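Kleine Geräte für den Versand verpacken

Bevor ein Gerät in den Karton kommt, braucht man einen freien Tisch. Das klingt banal, aber die meisten Fehler beim Packen entstehen, weil Werkzeug, Zubehör und fertige Sendungen durcheinanderliegen. Wir packen bei Hamik an einem großen weißen Tisch. Auf der hellen Fläche fallen Schrauben und kleine Kabelbinder sofort auf.

Was Sie brauchen

Einen Karton mit mindestens 4 cm Luft auf jeder Seite, Packpapier, Klebeband, ein weiches Tuch, einen Stift und den Lieferschein. Für mehrere Sendungen zusammen außerdem eine Holzkiste und Umreifungsband.

Schritt 1: Tisch vorbereiten

Wischen Sie die Platte ab und lassen Sie sie trocknen. Legen Sie nur das Gerät auf den Tisch, das gerade an der Reihe ist. Deckel und lose Teile kommen direkt daneben, immer auf dieselbe Seite.

Schritt 2: Gerät prüfen

Vergleichen Sie die Beschriftung am Gehäuse mit dem Lieferschein. Bei schwarzen Gehäusen mit kleiner weißer Schrift drehen Sie das Gerät zum Licht. Glänzende Flächen auf der Oberseite mit dem Tuch abwischen, ohne Reiniger.
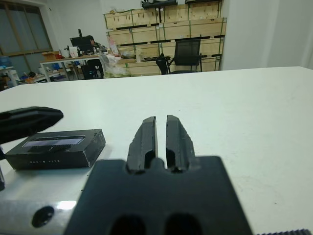
Packtisch mit schwarzem Gehäuse, hinten die gestapelten Holzkisten mit grünem Band.

Schritt 3: Einwickeln

Gehäuse zweimal in Packpapier schlagen, die Enden unter das Gerät falten. Kein Klebeband direkt auf das Gehäuse. Deckel und Zubehör einzeln wickeln und mit der Positionsnummer vom Lieferschein beschriften.

Schritt 4: In den Karton

Boden mit zerknülltem Papier auslegen, Gerät mittig einsetzen, Seiten fest ausstopfen. Schütteln Sie den geschlossenen Karton leicht. Wenn sich etwas bewegt, noch einmal öffnen und nachfüllen.

Schritt 5: Kisten stapeln und umreifen

Gleich große Kisten kommen in Reihen übereinander, Kante auf Kante. Das Band straff ziehen, aber nur so weit, dass es nicht ins Holz schneidet. Unser Stapel darf höchstens 147 cm hoch werden, sonst passt er nicht durch die Tür zum Lager Ternemska.

Frage von Italo Galli: Kann man die Kisten auch mit Klebeband sichern?
Für den Transport reicht das nicht. Auf rohem Holz hält Klebeband schlecht, vor allem im Dezember in der kalten Halle.

Text: Catarina Vieira, Stand: Samstag, 2. Juni 2018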